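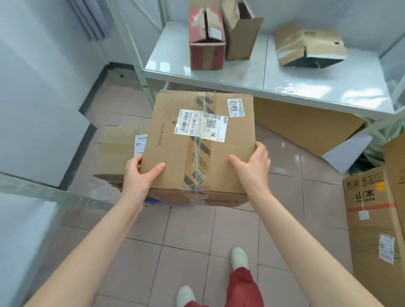

A taped and labeled shipping box held in both hands in front of the storeroom shelving.

Student robotics should give credit for handling boxes

Every December the robotics club at Murkcombe puts on a show for parents. The students bring out Clukutik, the sorting arm they have been building since the fall, and it picks up foam cubes and drops them into bins by color. It does this well. People clap, the principal says a few words, and the students go home thinking they have built a machine that could work in a warehouse.

I have helped with the club for several years, and before that I worked in shipping for a mid-sized parts distributor. I think we are teaching the project in the wrong order. Students should spend the first month of it moving real packages by hand, and they should be graded on it.

Foam cubes are all the same size. They weigh almost nothing and have no top or bottom. A used cardboard box has dents and soft corners. It may have two labels, one partly over the tape, and a barcode beside a square code that means something different to a different scanner. The number a worker goes by may be on a small sticker in the corner, printed sideways. A person sorts that out in a second or two. A program that expects one flat label in the middle of one clean face does not.

Last year we tried a small version of what I am proposing. Each student on the arm team handled 30 packages in the storeroom and kept a paper log. They wrote down where they put their hands, which way they turned the box, and which label they read first. Most of them thought it was busywork. I understand that. They joined to write code and run motors.

The logs were the most useful thing the team produced that term. Students found that they almost never picked up a box by two flat sides at the same height. One hand went low and the other went higher up the opposite side. They shifted their grip when the cardboard gave. None of that was in the arm's plan, which called for a straight squeeze at the middle. The gripper pads were redesigned within two weeks, and the new ones are on the arm now.

The main argument against this is time. The Marchal Cup, where most clubs in our area compete, has its own parts and its own rules, and a month spent with cardboard is a month not spent practicing for it. Our club has 168 hours of lab time in a year. I would still give up some of them. The contest rewards speed on a known object, and a student who has only worked on known objects is going to have a hard time in a first job.

Another argument is money, and here I think the critics have it backward. The Clundari starter kit that many schools buy costs over $800 and comes with a bag of molded blocks. Used boxes are free. Any school office has a stack of them, and so does any storeroom that nobody has cleared out lately.

There is a fair point about safety. Younger students should not be lifting heavy cartons, and appliance boxes should stay where they are. We set a weight limit and kept the floor clear between the shelves. That was enough for us.

What I would ask of the school is simple. Out of the 100 points for the sorting project, put 20 on the package log and 20 on how the arm does with boxes it has not seen before, scuffed ones included. Keep the foam cubes for the first test of a new motor. And at the December show, let a parent hand the arm a box from home. It will drop some of them, and the students can explain why.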